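Spent the evening on push-button operators for the Storkbridge panel rebuild. Short thread on sorting and mounting them, for whoever inherits the cabinet.

The old panel came out of the Wultholm pump house. 22 mm holes throughout, which makes life easy. The drawings date from July and do not match the door in two places. Trust the door.

A complete pilot device is an operator (the colored part you press), a mounting nut, and one or more contact blocks behind it. Most of what gets lost in a rebuild is the nut. It rolls, it is black, and the floor of a control room is generally dark.

So: parts go in a tray with a raised rim before anything else happens. Second tray, metal, for what has been checked. Bare table between the two. 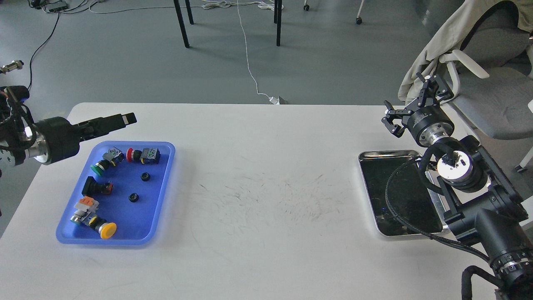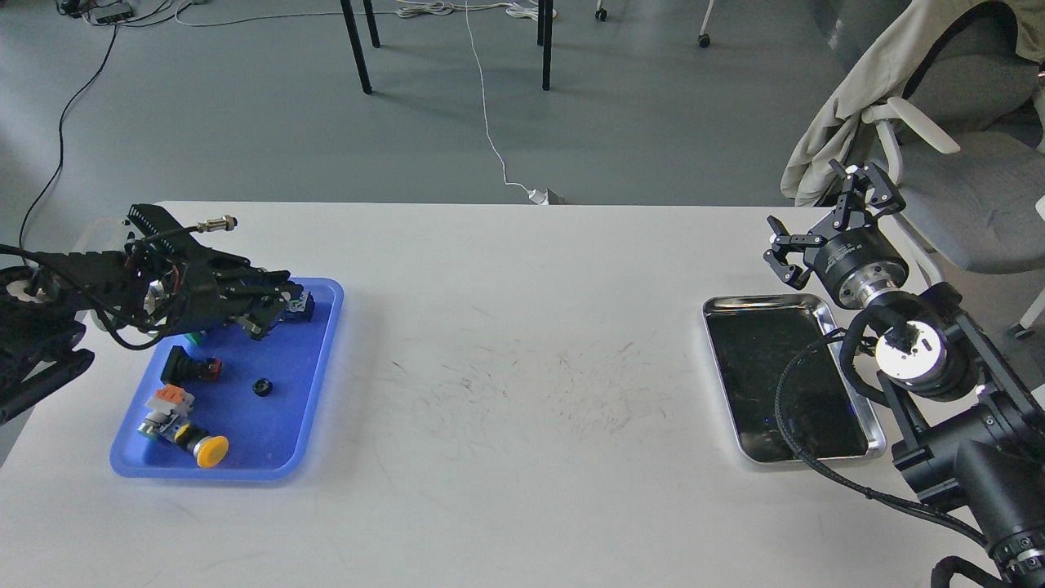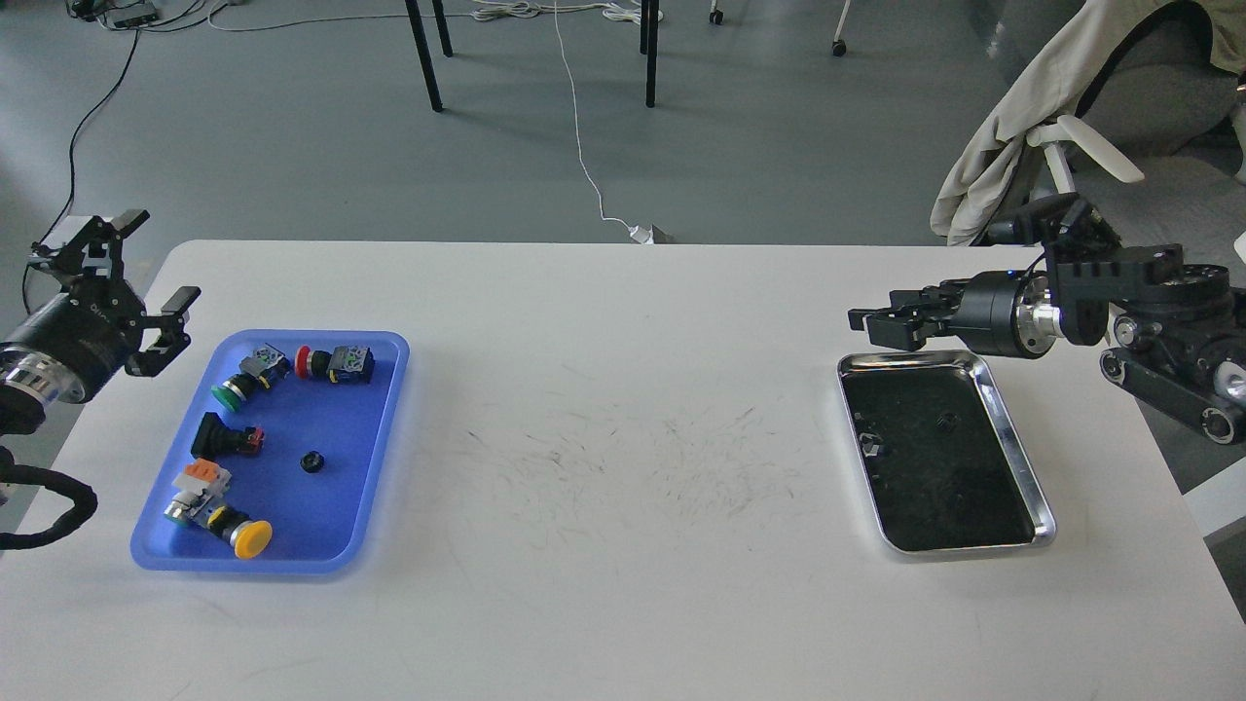
Blue tray on the left in all three, metal tray on the right. The yellow mushroom head is the one I would check first in any batch.

Ebony Ruawai: Do you take the contact blocks off before metering, or test the whole stack? We had a panel at Ruddock where every block was fine on the bench and two failed once they were clipped on.

Whole stack, always. A block tested alone only tells you about the block. If the plunger doesn't travel far enough with the operator attached, the contact never changes state and you find out at commissioning.

Procedure I use: meter on continuity, probes on the terminals, read at rest, press, read again, release, read again. Write down NO or NC on tape and stick it to the block. Do not rely on the color of the housing. Conventions vary between makers and I have seen Stornis change theirs mid-run.

Mushroom heads get one extra check. If it latches, press it, leave it latched, wiggle the block. The NC contact should stay open the whole time. Any flicker on the meter and the block goes in the scrap box.

On nuts: finger tight, square the operator to the legend plate, then a nut wrench for the last bit. Pliers chew the edge and the next person can't get a wrench on it. Check the anti-rotation tab is in its notch first — a twisted operator puts strain on the wiring every time somebody leans on it.

Nearly 60 devices on this door. I do them by row, left to right, and mount nothing in a row until the entire row has tape on it. Slower at the start. Far fewer trips around to the back of the door.

Legend plates are still on order. Wiring notes when they arrive.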